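Home | Features | Makers | Schools | Archive | Subscribe

Last updated: 31st May

The Robot That Will Not Open the Cupboard

An after-school club in Manness has spent most of a year teaching a simulated arm to do one household chore. The arm has opinions.

The room belongs to geography. There are maps of river basins on three walls and a papier-mâché volcano on the windowsill that has been erupting, in faded poster paint, for longer than any of the students have been alive. After classes the desks get shoved together, the laptops come out, and geography gives way to the Manness Robotics Club, which does not own a robot.

It did once. Mafalda Correia, 17, remembers it with the fondness people reserve for a bad first car. "It had two speeds," she says. "Off, and through the table." The arm was a secondhand Thiele, bought with the proceeds of a raffle, and it gave up in October with a smell that cleared the corridor. The quote for repair came to more than the club had ever had in its account. So the club went virtual.

Its current home is Tenditz, a student league in which nothing physical happens at all. Teams are sent a set of simulated rooms, a simulated arm and a list of chores. They write or train whatever they like to drive the arm, upload it, and wait. Somewhere a server runs each entry through 160 attempts at each chore, with the rooms shuffled every time: different walls, different floors, furniture painted by someone with a grudge. Then a number comes back. This year there are 294 teams. Manness is not going to tell me where it stands among them, though Haris Petkov, 16, did offer that it was "in the list."

Their chore is the cupboard. Go to the cupboard, take hold of the door, open it. A toddler can manage it, and most parents wish otherwise.

Lurdes Simões teaches geography, which explains the room, and supervises the club, which nothing explains. She knows a great deal about sediment. She has learned to read the error messages the way you learn the moods of a neighbor's dog. "I can't fix it," she tells me, "but I can tell when somebody should go get a sandwich."

What the club does, in practice, is drive. Two of the laptops have cheap game controllers plugged in, and members take turns steering the arm through the chore by hand, over and over, so the program has something to copy. Good runs are kept. Bad runs are supposed to be deleted, but Haris keeps his favorites in a folder called "art." The goal was 3000 good runs. They passed it in the spring and held a small party, at which someone noticed that a large share of them had been driven by Mafalda, who is left-handed and likes to come at everything from the same side.

The arm now likes to come at everything from the same side.

"It's basically her," says Haris. "It even hesitates like her."

"I don't hesitate," says Mafalda, after a moment.

I was given a turn. I have driven rental vans through medieval town centers, and I would do that again before I did this. The view comes from a camera riding just behind the gripper, so that the whole world tilts whenever the wrist does. Level floors become hillsides. You ask for forward and get a kind of thoughtful sideways. I knocked into the wall 5 times, and on the fifth the program quietly reset the room, the way a waiter takes away a plate you have been pushing food around on. Aníbal Matos, at 14 the youngest member and by wide agreement the best pilot, took the controller out of my hands without a word and had the door open before I had finished apologizing.

He doesn't say much in general. Asked for his secret, he thought it over and said, "Slower."

Help from outside comes in the form of Hélder Neves, who works at a packaging firm called Irkov, where the robots are real, bolted down and mostly concerned with yogurt. He drives over when his shifts allow it and sits at the back with his coat on. His contribution this year has been to ban the phrase "it worked." The students must now say how often it worked, and in which rooms, and whether anyone was looking. This has made the club's conversations longer and a good deal sadder.

It has also, he would like it known, made them better. When the arm failed in the autumn, the students said it was broken. Now they say it does fine against plain walls and gets lost near brick, and they have gone out and driven more brick. There is a chart. There is, in fact, a second chart about whether the first chart is right, and I was shown both.

The brick rooms are what everyone complains about. On the evening I visited, Mafalda had one up on her screen and was glaring at it while she ate crackers out of her sleeve.
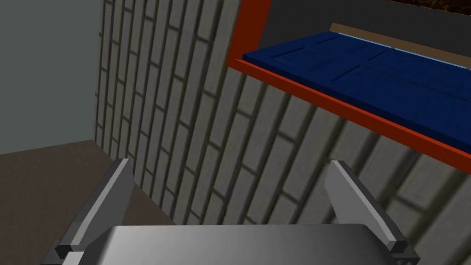 Scoring night

The league posts results late, and Ms. Simões has a rule about going home, so the club had gathered early to upload its latest version and then argue about whether to upload it. Haris wanted to send the one trained on everything. Mafalda wanted the one trained on everything except, as she put it, "Haris's art folder, which somehow got in." A vote was taken. It was a tie, Hélder having declined to take part on the grounds that he was a guest and had yogurt in the morning.

Aníbal pressed the button while they were discussing a tiebreaker. It is still not clear which version he sent.

Then there was nothing to do but put the desks back in rows. Ms. Simões wiped a diagram of the wrist joint off the board, stopped halfway, and left the rest for her first class, who would be doing river deltas and could make of it what they liked. Haris wanted to know if the league would consider a chore with no door in it. Mafalda was already writing down a list of rooms for next time, most of them brick, to be driven from the right-hand side by anybody but her.

The score arrived after I had left. She sent it to me in a message with the number, the rooms it had done worst in, and a note that two people had been looking. I have promised not to print it. It was higher than mine.

We use cookies to remember your preferences and measure how our pages are read. Accept all | Manage settings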